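Ticket: Toaster trips the breakfast counter socket
Site: Flumau, ground floor kitchen
Reported by: Dehua Jia
Status: Closed

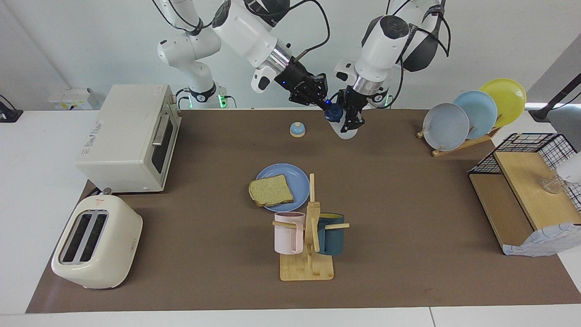

Fault as reported: the socket strip goes dead when the pop-up toaster and the toaster oven are both on. It doesn't happen every time. First noticed on Saturday, when someone was doing toast in one and warming rolls in the other.

Update 1
Asked Dehua for the ratings off the undersides. Toaster oven is 2,000 W. Pop-up toaster wasn't readable, crumbs baked over the plate. Asked for it to be cleaned and read again. Please unplug it first.

Update 2
Dehua says either one works fine alone. Ran the toaster oven for 30 minutes with the other unplugged and the strip stayed on. Crumb tray on the pop-up has been emptied. No smell of burning, no marks on the plugs.

Update 3
The strip is an Ondden and is marked 3,000 W maximum. Pop-up toaster plate now cleaned, and the two together come to more than that. The cut-out on the strip is doing its job. Neither toaster is faulty.

Action
Pop-up toaster to go on the wall socket by the window. Toaster oven stays on the strip. Mug tree, plates and bell can stay where they are, but keep the mugs clear of the oven door when it's opened.

Update 4
Dehua has moved the plug and tried both together, 2 rounds of toast with the oven on full. No cut-out. Asked whether a longer lead could be used so the pop-up can go back in its old place. Answer is no, leave it on the wall socket.

Closed.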